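Reading time: 5 minutes

Section 3. Setting Up the Workstation Supply Organizer

3.1 Purpose of this section

This section explains how to place, fill, label and maintain the supply organizer issued with each shared desk. It applies to all staff who work at a desk in the Wikance office plan, including temporary staff and visitors with a desk assignment of one week or longer. Staff at the Viltlow site should follow the same steps but must use the local supply request form.

The organizer holds small items only. Paper stock, binders, toner and electrical accessories are covered in Section 4.

3.2 Before you begin

Confirm that the following are at hand:

- the organizer assigned to the desk
- one sheet of compartment labels
- a soft, lint-free cloth
- mild dish soap and lukewarm water
- the desk inventory card

Remove any supplies left by the previous user and set them aside. Do not discard them. Items in good condition are to be returned to the supply cabinet, where they will be sorted and reissued.

Note: If the inventory card is missing, request a replacement from the office services desk before continuing. A desk without a card will not be included in the monthly restocking round.

3.3 Placing the organizer

1. Clear the work surface and wipe it with a dry cloth.

2. Choose a position within easy reach of the seated user. The user should be able to take out an item without standing or leaning across a keyboard.

3. Leave a gap of at least 3 inches between the organizer and the edge of the desk.

4. Keep the organizer clear of heating vents, desk lamps and direct sunlight. Clear and tinted plastics can become brittle after long exposure to heat.

5. Check that the organizer rests flat. If it rocks, look for a cable or a scrap of paper trapped under the base.
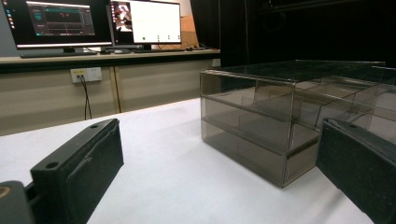
6. Open and close each moving part once. A drawer or lid that sticks should be reported at this stage, before the organizer is filled.

Caution: Do not place the organizer on top of a monitor stand, printer or computer case. Small metal items such as staples and paper clips can fall into ventilation openings and cause damage.

3.4 Sorting supplies

Supplies are sorted by how often they are used, and then by size. The method was introduced by Solange Marchal during the review of shared desks and replaces the alphabetical arrangement given in earlier editions of this manual.

1. Place all supplies on the desk and separate them into two groups: items used every day and items used less often.

2. Put the daily items in the compartments nearest the user. For most desks these will be pens, paper clips, sticky notes and a staple remover.

3. Put the remaining items in the compartments farther back. Rubber bands, spare staples, binder clips and correction tape normally belong in this group.

4. Keep one kind of item in each compartment wherever space allows. When two kinds must share, choose items that differ clearly in shape.

5. Place sharp items with the point facing down or away from the user. Push pins must be kept in their original container, closed.

6. Return any surplus to the supply cabinet. Staples are issued in boxes of 1,000, and one box is sufficient for a single desk. A second box will not be supplied until the first has been used.

Note: Do not fill compartments above the divider walls. Overfilled compartments allow small items to slide into the neighboring space and may prevent a lid from closing.

Food, medicine and coins are not to be kept in the organizer. Personal items may be stored in the lockable drawer under the desk, as described in Section 2.

3.5 Labeling

1. Write the name of each item on a label in block letters. Use the plural form ("CLIPS," "PENS").

2. Clean and dry the surface that will receive the label.

3. Apply the label to the outside of the compartment, where it can be read from the chair. Press from the center outward to remove air.

4. Copy the same names onto the inventory card in the order in which they appear, from left to right.

5. Write the desk number on the card and keep it beside the organizer.
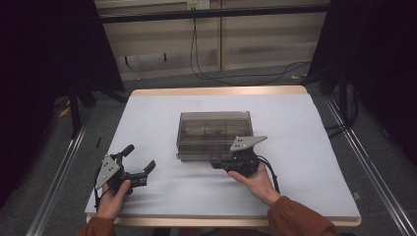 Photo credit: Junpei Kawaguchi / Office Services

Labels should be replaced when they begin to lift or fade. Remove the old label slowly and rub away any remaining adhesive with a damp cloth. Solvent-based removers, including nail polish remover, will cloud most plastics and must not be used.

3.6 Restocking

Restocking takes place once a month. Desk users are asked to mark low items on the inventory card by 4:00 p.m. on the last working day of the month. Items that are not marked will not be replaced.

Requests made between restocking rounds should be sent to Renji Honda at the office services desk. Please state the desk number, the item and the quantity. Requests for a whole department must be approved by the department head.

In the last full count, held in September, 2,902 loose items were returned from shared desks to the supply cabinet. Most were pens and binder clips in usable condition. Staff are therefore asked to check the cabinet before requesting new stock.

3.7 Cleaning

1. Empty the organizer completely.

2. Wipe the inside and outside with the cloth, dampened with soapy water.

3. Wipe again with clean water and allow all parts to air-dry.

4. Refill the compartments according to the inventory card.

Caution: Do not put the organizer in a dishwasher. Do not use scouring pads or powdered cleansers.

3.8 Damage and replacement

Cracked or chipped organizers must be taken out of use. Place the supplies in an envelope marked with the desk number and bring both to the office services desk. Minor surface scratches are not grounds for replacement.

When a desk assignment ends, leave the organizer and its card in place. Yae Kuroda maintains the list of assigned desks and should be told of any organizer that has been moved.

Continue to Section 4, Paper and Filing Supplies.

Contact Office Services | © Wikance Workplace Manual. All rights reserved. | Back to top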